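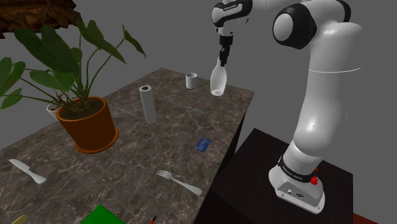

How does a robot learn to pick up a bottle?

Usually a person shows it. The person moves the robot through the task, and the robot's computer records every bend of every joint. One recording like this is called a demonstration.

There are two main ways to give one.

Showing by hand

The teacher holds the arm and pushes it gently to where it should go. The motors go slack so that it moves easily. At the bottle, the teacher presses a button to close the gripper.

Showing by remote control

The teacher sits at a desk and moves a small controller. The arm copies each movement. This also works with a robot that exists only inside a computer, where a dropped bottle costs nothing.

Naheed Butt teaches robots at Visemholm. She says the neck of a bottle is a good place to grip, as it is narrow enough for the fingers to close on. The arm then has to lift the bottle clear of the table and keep away from things nearby, such as a cup or a plant.
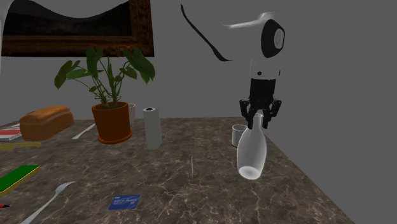

Why once is not enough

If the bottle is moved a little, a robot that has seen one demonstration may reach for the old spot. So the teacher moves things about and starts again. For one bottle task, Naheed recorded 400 demonstrations. A harder task, with a lid to unscrew, took 900.

Words to know

Gripper: the part of a robot that holds things.
Joint: a place where the arm can bend or turn.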